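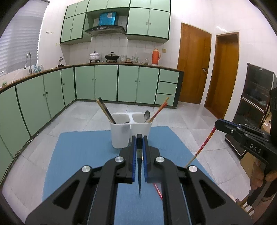 Chopsticks and the utensil holder, on the blue mat.

Moved apartments in May and I've been meaning to write up how the kitchen part went. Short thread. 1/

Old place: Mosura building, fourth floor, a kitchen with more drawers than I ever filled. New place: unit 413, two drawers, one of which is too shallow for a ladle. So most of this is about getting rid of things. 2/

I gave myself 30 days. Everything from the old kitchen stayed boxed. If I needed something I took it out and it earned a spot. Whatever was still boxed at the end of the month had to go. 3/

Things I took out on day one: a saucepan, the good knife, a cutting board, one bowl, chopsticks, the kettle. I could have cooked like that for a week and not been unhappy. 4/

Things I was sure I'd need and never opened the box for: the garlic press, the salad spinner, the second colander, every single cookie cutter, a pasta fork I have moved four times now. 5/

The garlic press surprised me. I use garlic most nights. I was chopping it with the knife the whole time and the press had been living in the drawer for years on reputation. 6/

Utensils were the worst category. They're small so you never feel like one more is a problem. I had three can openers. Two didn't open cans. 7/

What I kept: wooden spoon, spatula, ladle, peeler, tongs, one can opener, and the chopsticks. I cook with chopsticks more than with anything else, eggs especially. The pairs don't match anymore and I've stopped trying to match them. 8/

Cups beat drawers for this stuff. If I can see it I use it. If it's in a drawer I buy another one. 9/

My neighbor Florin Furtună asked what I do about the crumbs and grit that collect in the bottom of a utensil cup. I wash mine every other weekend. Empty it, hot water, bottle brush, let it dry upside down overnight. If you put things back in while it's damp it smells. 10/

Wooden ones get a wipe of mineral oil when they start looking chalky. Let them sit a few hours, then rub off the extra. Olive oil goes sticky, don't use it. 11/

Where it all went: the thrift store on Bustcombe took the spinner, the colander, and a box of glasses. They don't take knives, so call first. Vasilică Cârstea has the cookie cutters and two kids who will use them. The dead can openers went in scrap metal. 12/

Regrets so far: one. I gave away the kitchen scale and had to borrow one for bread two weeks later. I'll buy a used one when it turns up. 13/

Money spent on the new kitchen: $12, for shelf liner and a hook for the dish towel. I looked at drawer organizers for a long time and closed the tab. 14/

Next is the closet, which is bigger and will be worse. I found a coat in there I thought I'd lost at the old place. If you have a system for winter stuff in a small apartment, reply and I'll try it. 15/15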